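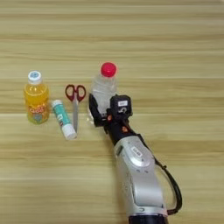
Call for Participants: Breakfast Habits of People Who Work Early Shifts

We are a small food research office in Pramenstead, and we are looking for up to 100 adults who start work before 6 in the morning. The study is called Stunari. We want to learn what people eat and drink before an early shift, and what they skip.

You will keep a short diary for 27 days in November. It takes a few minutes each day. You can write it on paper or by phone, in English or in Hungarian. 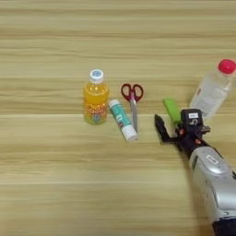 Who can join

– You are 18 or older and live in Pramenstead or Draretden.
– You work at least three early shifts a week.
– You do not follow a diet ordered by a doctor.

Bakers, bus drivers, nurses and cleaners are very welcome, but any job is fine.

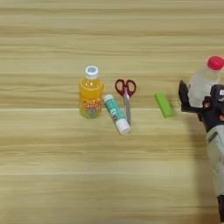 Small bottle of juice with a white cap.

Please write down drinks also, even a few sips – many people forget them. You do not need to weigh anything. Words like "half a glass" or "one slice" are good enough for us.
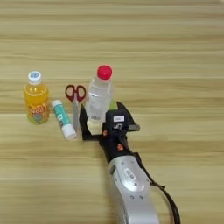

At the end we invite you to one talk of half an hour, at our office in the Szűcs building, room 421. If you cannot come, we can call you. Everyone who finishes the diary receives a grocery voucher, and travel by bus is paid back.

To apply, send us the form from the front desk before 8 October 2026. We answer every letter.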